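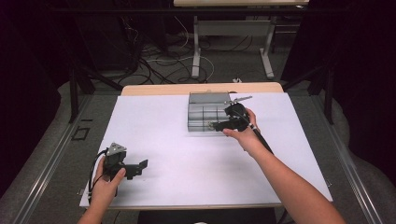 A customer in Sturnidcombe wrote to us that she had bought three drawer organizers in two years, and that every one of them had turned into a place where batteries went to meet rubber bands. Could we please sell her something with walls that stay put?

We could, and we do. It is called the Amalska divided box, it is made by Stasness, and it is a clear plastic box with a grid of dividers in it. If you were hoping for a bigger idea, we are a storage shop and this is as big as they get.

Amalska Divided Box with Lid
Sold singly or by the case
In stock at the Sturnidcombe warehouse

What it does

The Amalska keeps small things apart from other small things. The dividers are dark so that you can find the edge of a compartment without putting your glasses on, and the outer walls are clear so that you can see what you own before you go out and buy more of it. The lid is gray metal and sits on the top edge. It lifts straight off. There is no hinge, no clip and no clever latch, which means there is nothing on it for us to send you a replacement of in April.

People use it for beads, screws, fishing tackle, tea bags, game pieces and the little keys that came with something. One buyer keeps seeds in hers and labels the lid in pencil, then puts the lid back on the wrong way around. We can't help with that.

What it doesn't do

It is not airtight. Please don't store soup in it. We wrote this line after an email.

It also doesn't lock, so it won't keep a determined child out of the good buttons. And although the dividers lift out, they come out as one piece. You can have all of the compartments or none of them. We asked Stasness about single removable walls and they told us that the old model had those, and that most of them are now behind sofas.

Filling and moving it

Set the box on a flat board or table while you fill it, with the lid off to one side. Heavy items go in the middle compartments. Once it is full, carry it by the body and not by the lid. The lid rests on the box and has no other loyalty to it.

If you stack them, two high is sensible, three is fine on a solid shelf, and four is between you and your floor.

Cleaning

Warm water, a little dish soap, a soft cloth. Take the grid out first. Dry the lid before you put it back or it will leave a ring on whatever you set it on. No dishwasher - the box comes out shaped like a hat.

Ordering

Single boxes ship in a plain carton. Cases are for shops, schools and people with a lot of screws. We hold roughly 400 boxes on the shelf at any time, and orders above that number come direct from Stasness and take longer. For 1,000 or more, ask for a quote first and we will find out how big your loading dock is.

Spare lids are sold separately, up to 50 per order. Spare grids are also available. Spare boxes are just boxes, see above.

Returns

Send it back unused and we refund the price. Send it back used and we will want to know what was in it.

Goes with

Sleiman label strips, plain white
Sleiman shelf liner, cut to length
Amalska lid, gray
Amalska grid, dark

Page last updated February 17, 2023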